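To: Terstead Swap and Mend list
Date: 2022-06-05
Subject: Re: Plates, and how many is too many

> I'm trying to get rid of a box of odd plates before we move to
> Munbridge in August. Most of them are white with something
> printed on. None of them match. I asked at the Orkgate shop and
> they only want full sets, 2 of everything at the very least.
> Is it worth listing them singly or should I just drill holes
> in them and call them plant saucers?

Please put the drill down. Orkgate have been sniffy about odd china for as long as I've been on this list, and they once turned away a perfectly good gravy boat of mine for having no family.

I gave up on sets years ago. The last one I owned came from my aunt in 2000, 75 pieces in a tea chest, and I have two saucers and the lid of something left to show for it. Since then I've bought plates one at a time and the cupboard looks much more cheerful, if you don't mind guests quietly comparing what they've been given.

List them singly, and say what's printed on each one. "White plate, patterned" will sit there until Christmas. "White plate with an orange and yellow sunburst" will be gone by teatime, and I know this because I've been the one driving over to fetch it. Mention chips too. People here forgive a chip but they do not forgive finding it themselves.

Plain colours go more slowly, though a black one is handy for cheese, and small ones always find a home with somebody who has a cat.

For wrapping, one sheet of newspaper each and stand them on edge in the box. I laid a stack flat on the way back from the Zúñiga clearance sale and heard every one of them go over the level crossing.

If you have any with lettering on, I'd like first look. I can't read most of what's on mine and have grown fond of not knowing what my toast is telling me. Photo below – nine, before anyone writes in, and no, I'm not thinning them out. The tray is staying as well.

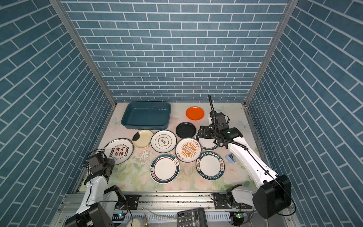
Odd plates, with tray. Not for swap.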